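Unit 9 handout: budgeting a gripper cell
Instructor: Elango Acharya, Skillville evening program

Bring this to class, we mark it up together. Quotes due before the November break.

Start with the task list. Not the catalog. What gets picked up, how heavy, how far up does the arm have to reach. Write it down before you call anybody. Overhead work eats payload, so does a long reach. People buy the arm first and then find out the gripper weighs 2 kg and half thier payload is gone.

Cost lines, minimum:
arm and controller
gripper, fingers, spare fingers (always forgotten)
mount, cables, stand
simulation seats
safety review
training hours
shipping, and the tax on shipping

Simulation comes before the purchase order. Load the gripper model, put it under the shelf or panel you care about, check clearance for palm and fingers both. Palm is usually the fat part. Cheap to find a collision here, not cheap after the bolts are in.
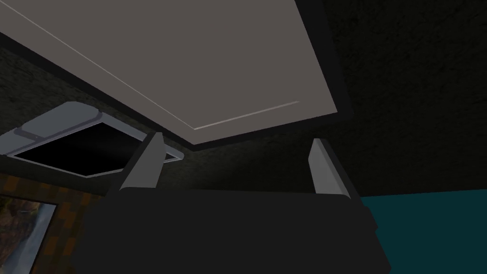

Contingency next. Use 15 percent of the hardware total. Not of the whole budget, hardware only, we argued this last time and I'm not doing it again. Training and seats get their own line with no contingency.

Case for class: Brulus packing line. Two bids, Atanasov and Plornar. Atanasov lower on the arm, seats billed yearly. Plornar higher up front, seats included, delivery 11 weeks. Work both out over three years. Look at when the money leaves, not just how much.

Questions to ask any vendor
- lead time on replacement fingers?
- who pays the return freight
- does the sim model match the part they ship, same revision
- what happens to the seats if we skip a year

Lease vs buy: short version, lease if the task could change within the year. Otherwise buy. Long version next unit.

Homework: one page budget for the Brulus case, pick a bid and defend it. Show the contingency seperately. No spreadsheets pasted in as screenshots please.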